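Section 4. Running the Two-Arm Demo for Visitors

I wrote this section after our open day at Jatton, so it's the visitor version of the set-up. If you're running the Kalto pair with no guests around, go back to Section 3 and skip all of this!

Before the doors open

1. Clear the round table completely. Cups, phones, the sign-in sheet, everything.

2. Load the program called Duvska from the pendant. Set the speed to 80 mm per second. The factory default is 300, and trust me, people jump when an arm comes past them at 300.

3. Set the starting height to 203 mm above the tabletop and run one cycle with the grippers empty.

4. Put your floor tape down 585 mm out from the table edge, all the way around. Kids will stand right on it, so press it down well.

Note: If the status light isn't green after you load the program, wait a bit before you restart. I restarted three times in a row once and only made it slower.

With visitors in the room

5. Give the wrapped piece to one arm only and leave the other gripper free. I like to let everyone look at both for a minute before I press anything – that's when the good questions come.

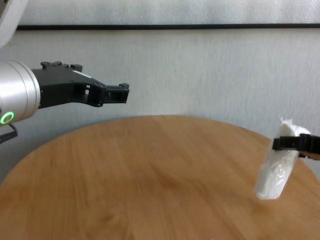 Can a visitor hand the piece to the gripper?
Only while the arm is paused and you're holding the pendant yourself. Have them offer it by the top end, keep their fingers clear of the jaws, and step back behind the tape before you resume.

6. Start at a low grip force, then go up one step at a time. Plastic wrap slides around more than you'd think, and a bare part will fool you into setting it too light.

7. Hold the piece upright over the table and pause. Check that it's straight between the jaws before you move on.

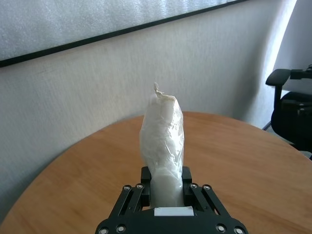 Wrapped piece held upright in the gripper jaws.

Caution: Never reach in to straighten a piece with the program running. Pause, open the jaws, and seat it again.

8. When the group leaves, send both arms home and log the run in the Renaud sheet under "Visits". Write down the grip step you ended on, and whoever has the next group can start from there.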